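I've been meaning to write up the Skistton Players' autumn show for a week now, and the kettle's on, so settle in. They're doing The Lantern Keeper's Wife, in the old hall on Mengal Street, and my neighbour's daughter is in the chorus (I'd have gone regardless, I love that hall).

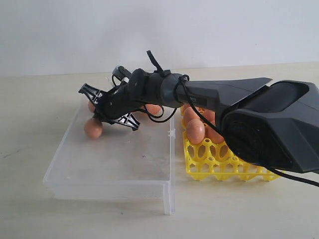 Yellow tray and clear tray, side by side.

Bushra Niazi plays the wife, and she has one of those voices that reaches the back row without seeming to try. Njoroge Urio is her brother-in-law and gets most of the laughs, especially in the storm scene – I had tears running down my face, and so did the lady beside me, who'd already seen it once!

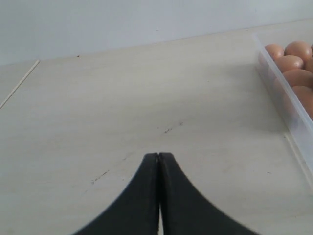
The second half drags a little before the letter turns up, but Miroslava Čierny has directed it with such affection that I forgave it the lot. She told us over a cuppa afterwards that they'd sold 269 tickets across the first weekend, their best since moving over from Edside. I can well believe it, we had to park near the footy oval and walk back in the drizzle. 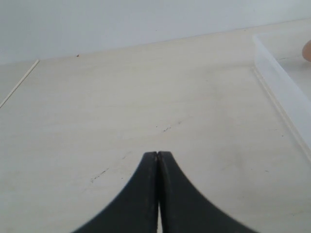 Do you need to book ahead?
For Saturday nights I would, but the matinees usually have seats at the door.

They're hoping to take it to the Vatetti festival in April, and Yoon-hee Myung is already repainting the lighthouse flats for the trip.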